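The Box from Gretach

My aunt Mwende Rotich left me 876 shillings, a raincoat and a wooden box. The money went on lunch. The raincoat fit my cousin better. So by that Monday in November I was down to the box, and I still hadn't opened it.

I know, I know. You'd have had the thing open before you got off the bus! But she'd made me promise, back when she was well enough to be bossy, that I wouldn't look inside unless Kiprono was in the room. Kiprono Kariuki, who had owed her 600 shillings for as long as I'd been alive, and who hadn't spoken to her for most of that time.

I called him. He said he'd come at two. He came at four, smelling of oranges, and stood in the doorway with his hat on.

"She said both of us?" he asked.

"Both of us."

"That woman," he said, and took the hat off.

I'd set the box out on the big brown table, well away from the edges, like it might try to make a run for it. It looked smaller there than it had on my lap all the way from Gretach. 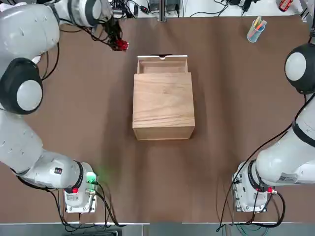

The box on the table later that Monday, its drawer pulled partway out.

We walked around it for a bit. Kiprono told me about the bakery in Mfaume where the two of them used to work the early shift, and how she sang at the dough (badly, he said, and always the same hymn). I told him she still sang it. He didn't say anything to that – he just rubbed at a crease in the tabletop with his thumb, over and over, as if he could iron it out.

"Was it really about the money?" I asked.

"It was about a bus ticket," he said. "I borrowed it for a bus ticket. Two seats to the coast. And then I went by myself."

Well. I had about a hundred questions and not one of them seemed like mine to ask. My aunt never went to the coast. She used to say she didn't care for sand.

"You open it," I said.

"She left it to you."

"She left it to me with you in the room. That's different."

He thought it over. Then he wiped his hands down the front of his shirt, pulled the box a little closer, and started humming that terrible hymn.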